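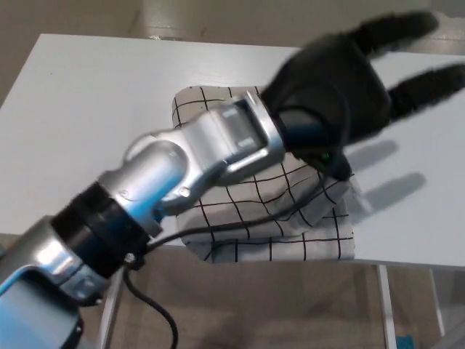 ## 1. Reporting period and scope

This report covers work on the linen handling stream of the Clorevberg fit-out to the end of September. It deals with the folding tables, the check-pattern cloths and the storage layout. Laundry contracts are reported separately by Ross.

## 2. Tables

The white rectangular tables have been adopted as the standard work surface for folding. The plain top makes a dark grid easy to see against it, and the white metal legs leave enough clearance for a stool. Three tables are in service. A fourth was returned to Grilliso with a bowed top and has been credited.

Table height was left at the supplier's setting. Staff at the Skisosa site asked for a higher surface, and leg extensions are on order for that site only.

## 3. Cloths

The stream has standardized on a white cloth printed with thin black lines forming squares. The lines serve as the folding guide: an edge is brought over to a line and the next fold is checked against the same line. No separate template is needed.

Stock received to date is 682 cloths against an order of 2000. The balance is due in two deliveries.

Two issues were logged:

- Cloths left bunched on the table pick up soft creases that do not follow the grid. These have to be flattened by hand before refolding.
- A cloth set down close to the front of the table tends to work its way over the edge. The procedure now calls for a hand's width of clear table on that side.

## 4. Folding procedure

Revision 3 of the procedure is in use. Changes from the previous revision:

1. The cloth is laid flat with the printed side down.
2. The first fold is made away from the operator.
3. Loose corners are tucked before the second fold – previously this was left to the end.
4. Finished cloths go directly to the shelf and are not stacked on the table.

Step 3 has added handling time. It will be reviewed when the next delivery is in use.

## 5. Budget

Expenditure is within the approved amount. The table credit has been applied to shelving. No transfer between lines is requested.

## 6. Next period

- Receive and inspect the first of the two outstanding cloth deliveries.
- Fit the leg extensions at Skisosa.
- Label the shelving at Clorevberg by cloth size and colour.
- Issue the revised procedure to both sites.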